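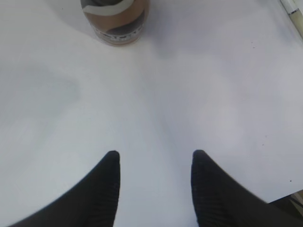 White tabletop looks dirty in daylight, fine at night. Is it stained or am I?

Posted by groscombe_gal, 2019-03-02

I bought a big matte white table secondhand and I am starting to regret my life choices. In the morning the left side goes gray and blotchy, with one darker patch that has no edges to speak of, and the right side looks almost lavender. I have wiped it with dish soap. I have wiped it with vinegar. I have spent 113 dollars on this table and another 8 on a special cloth, and the cloth is the cleaner of the two.

The swirly brown and gray thing toward the back stays on the table most days, so if cups are the problem I'd like to hear it now. Do I need to repaint, or have it resurfaced? A place called Pirkeck quoted me 314 for that — more than the table and the cloth put together, twice over.

Skelta_Steve
3 replies to this thread, 2 marked helpful

Before you pay anyone, find out whether the blotches belong to the table or to the room. Put a small piece of masking tape at the edge of the darkest patch and come back in the evening with the ceiling light on. If the patch has wandered off and left the tape behind, it's a shadow, and you've been scrubbing a shadow with vinegar.

Soft edges make me suspect the light. A cup ring usually has a line to it. Matte white also picks up color from whatever is nearby, so a purple curtain or a blue wall could give you the lavender for free.

If the patch stays by the tape, try a baking soda paste on a spot the size of a coin, wipe it off with a damp cloth and let it dry before judging. Go easy. Rub a matte finish hard enough and you get a shiny spot, and then you'll have a new thread to post.

tablecloth_truther

Tablecloth.

Tóth Refinishing (shop account)

Agree with the tape. We get calls about white tops all through October, when the sun drops and comes in low across everything. Turn the table end for end if you have the space. A stain will go with it and a shadow will stay where it was.

If it does need work, ask Pirkeck whether the 314 includes sanding. Skip the melamine sponges in the meantime, they're sandpaper with good manners.

groscombe_gal

Tape is down. Husband has asked what the tape is for. I have told him it's science.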